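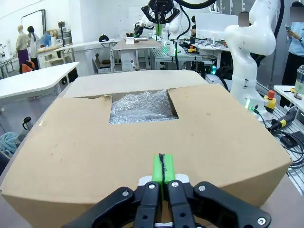 A large brown corrugated cardboard box.

Zakilico opens packaging return scheme to independent shops in Ralport

November — Zakilico, the household goods wholesaler, has today opened its packaging return scheme to independent shops throughout Ralport and the neighbouring district of Gezer. Shops which hold a trade account may hand back used cardboard cartons and paper wrapping when their next order is delivered, at no extra charge.

The scheme was first offered to 20 shops in Gezer earlier this year. It will now be available to all 900 account holders in the two areas. Cartons in sound condition will be used again for outgoing orders, and the remainder will be baled at the company's Pleltano depot and sent for recycling.

Remzi Değirmenci, Managing Director of Zakilico, said: "Small shops have told us for a long time that storing and disposing of packaging takes up space and staff time they would prefer to spend on customers. Our vans were coming back to the depot with room to spare, and it made sense to use it." 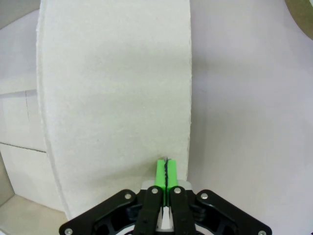 Cartons should be flattened and tied in bundles weighing no more than 7 kg. Plastic film, polystyrene and food-soiled card cannot be accepted — drivers have been asked to leave these items with the shop. Collections must be requested by 5 p.m. on the working day before delivery.

Ju-won Yeom, Head of Depot Operations, added: "The shops in Gezer gave us very useful comments on the size of the bundles and the booking times, and both have been changed as a result."

Account holders will receive a printed guide with their next invoice. Enquiries should be addressed to the customer service desk at the Pleltano depot.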